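3 October 2022 – range hood noise, Galbraith kitchen
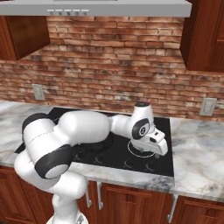
Went back through the noise complaint on the Galbraith hood this morning. The client says it drones on the lowest speed and is fine on the others, which doesn't fit a worn bearing. Same general layout as in the picture, with the hood spanning between wall cabinets and a brick wall behind the cooktop, so whatever the fan does goes straight into the joinery.

Pulled the filters and ran it bare. Drone still there. Meter at head height read 65 dB on low and 69 on high, so low is far too loud for the air it moves. Pushed up on the left cabinet with my palm and the note dropped straight away – it's the cabinet side singing, not the motor.

Duct run is the Ondero semi-rigid, 741 mm to the first elbow. Installer used one strap and it sits hard against the top of the cabinet. No foam anywhere. Someone has also driven a screw through the collar, and the damper flap catches on the tip.

Done so far:

- backed the screw out, taped the hole with foil tape
- 6 mm neoprene between strap and carcass
- second strap ordered from Simorcombe, grey if they have it

With the neoprene in, low speed is clearly better. Didn't write down a reading because the dishwasher was going. Need to redo it with everything else off.

Pelton job in June had the same drone and we swapped the motor for nothing. Check the cabinet fixings first next time. Filters were greasy – soaked and refitted, left one has a bent corner.

Still to do: second strap, repeat readings, send the client the revised colour swatch for the filler strip.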